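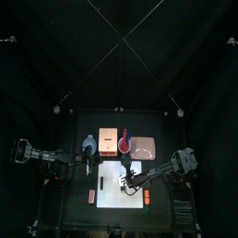 Moved my savings out of the bank in October and into the credit union in Zorkau. Took two visits and one form I had to redo.

The old account charged a fee whenever the balance fell under 1000. I paid it eight times last year — my own fault for not reading the letter. 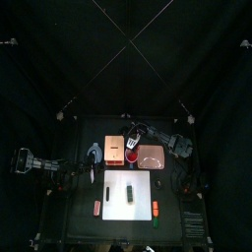 Do you have to close the old account the same day? It can stay open for a while, and mine did until the last automatic payment had gone through.

The slow part was the list of payments. I had 12, and two were for things I'd quit using. Moved the rent first, then the phone.

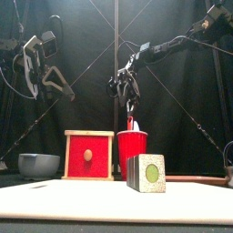
Gudrun Heitmann replied that her branch wanted the closing request on paper, signed, and wouldn't take it by email.

Same at mine. I dropped it off at the counter and kept a copy.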